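Switch handles are ruining my February

So the lamp classifier is done, more or less, and I was all set to write a smug post about it. Then Evdokia Rallis ran my branch against the new recordings and sent me back a list of 148 frames where the software had got a selector switch wrong. Lamps fine, buttons fine, switches all over the place. Lovely.

For anyone new, I've been writing the panel reader for Ververidis, our inspection stack at Daltico. It takes one camera frame of a control cabinet, finds each device on the door and publishes a state for it, which the planner then uses to decide what it's allowed to touch. I trained the current version on 3870 labelled crops and was pretty pleased with myself for about a week.

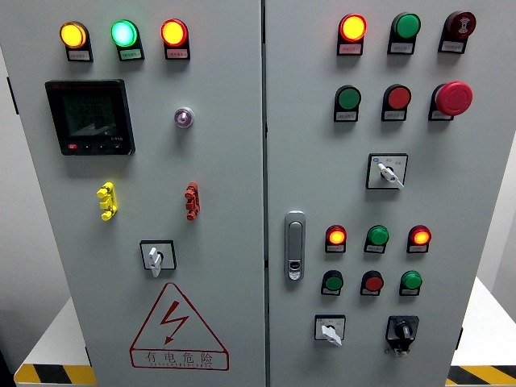 My mistake was treating a switch like a lamp, as a thing with a handful of classes: left, middle, right, done. That falls apart as soon as you meet real handles. On the left-hand door the white lever points straight down, on the right-hand one there's a white lever turned diagonally towards the lower right, and the black knob near the bottom leans to the upper left, black on a black faceplate, which my edge filter absolutely hates. Miroslava Hladun suggested dropping the classes and regressing an angle, then letting a small config file per cabinet say what each angle means. I grumbled (config files!) and then did it that evening, and the 148 went down to 27.

Most of what's left is that dark knob, plus a few where the box around a lever got cropped too tightly. I've padded the boxes and I'm retraining now, so we'll see. The planner also needs to cope with "don't know" as an answer, because at the moment it just keeps the last state it heard, and I really don't like that. That's tomorrow's job, after coffee.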